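Does a big meeting of leaders really fix anything?

You've probably seen it on the news. A row of flags, a long table, and a lot of grown-ups in dark jackets shaking hands for much longer than anyone shakes hands at home. The newsreader says it's a summit. Then somebody at a microphone says it was historic.

Was it? Let's be a bit suspicious and find out.

A summit is a meeting between the people in charge of countries, or sometimes the people in charge of religions, big companies or charities. The word also means the top of a mountain, and these meetings are for the people at the top. Kids hardly ever get asked. Neither do most adults.

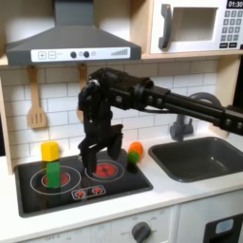 At the end, the leaders usually put out a statement. It's a page or two saying what they all agree on, and it is often written before anybody gets on a plane. That's worth knowing. A statement can look like the real thing and still not do much, a bit like a toy kitchen, where there's a stovetop with burners and a range hood over it, but you wouldn't plan on having your tea from it. To find out whether a statement can cook, you have to look closely at the verbs.

Verbs are doing words. "We will build" is a strong one. "We will pay" is even stronger. Now look at these: "we recognise", "we welcome", "we note with concern". If your mum asked you to clean your room and you said "I note the room with concern", how far would you get?

Let's try it on a pretend case. The countries of Gilholm and Skendau share a river, and the river is filthy. Their leaders, Augustina Gbeho and Gerrit Van der Linden, meet on a Tuesday. Their statement has 3921 words in it. The word "river" appears 62 times. The word "pay" appears 2 times, and one of those is in "pay tribute to our hosts".

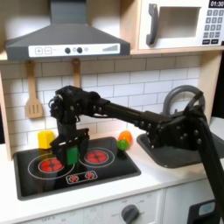

So is the river going to get cleaner? Maybe. You can't tell from the handshake. You'd want to ask who is going to do the cleaning, when they have to finish, where the money comes from and what happens if they don't bother. If the statement doesn't say, be careful about cheering.

Some people think all summits are a waste of time and jet fuel. I'm not so sure about that either. Leaders who have met each other might find it easier to pick up the phone when there's trouble, and some real agreements did begin with a dull meeting. It's fair to doubt the people who say summits never work, too. Ask them how they know.
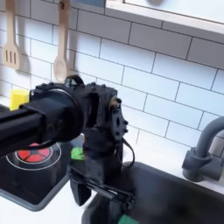 Next time one is on the telly, write down one promise you hear. Just one, with the name of the person who said it. Stick it on the fridge and check it when the next summit comes around. You might need to ask a grown-up or a librarian to help you look it up, and the answer might be hard to find.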